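Teaching by Hand: How Household Tasks Reach the Robot

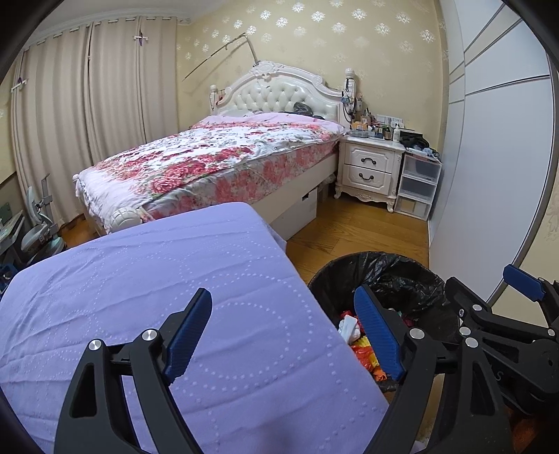 A hand-held gripper with blue-padded fingers, open over a lined bin in a bedroom.

By Evanthia Xenos
2nd January

The tool has no motor. An operator squeezes the handle, two fingers close, and a camera mounted above the hinge records the approach, the grasp and the release. Software then recovers the path of the tool through the room. At Larken, that path is the product.

Larken began with remote control. An operator sat at a console and drove an arm through a leader linkage, with a delay that made soft objects difficult. "You could pick up a cup that way," says Iraklis Bakalis, who runs collection. "A tissue or a snack wrapper took several attempts, and the policy learned the attempts." The company moved most household work to hand-held tools in May.

Bedrooms are harder than kitchens. Quilted covers wrinkle under contact, bin liners fold over the rim, and nightstands carry small bottles and boxes at close spacing. A task such as clearing litter is recorded 800 times across different homes before training starts. Operators work with 2 grippers, so that one can be checked for finger play while the other is in use.

Calibration takes 6 minutes. The fingers are opened fully, closed fully and held still, and the pads are inspected for wear. Chrysanthi Vasilakis, who reviews the recordings, rejects any in which the tool moves faster than the target arm can follow – the most common fault among new operators.

Remote control has kept one job. When a trained policy stalls on the arm, an operator takes over from the console, finishes the motion and hands control back. Those corrections are stored separately and weighted more heavily in the next training run. The last batch held 101 of them, most involving bin liners.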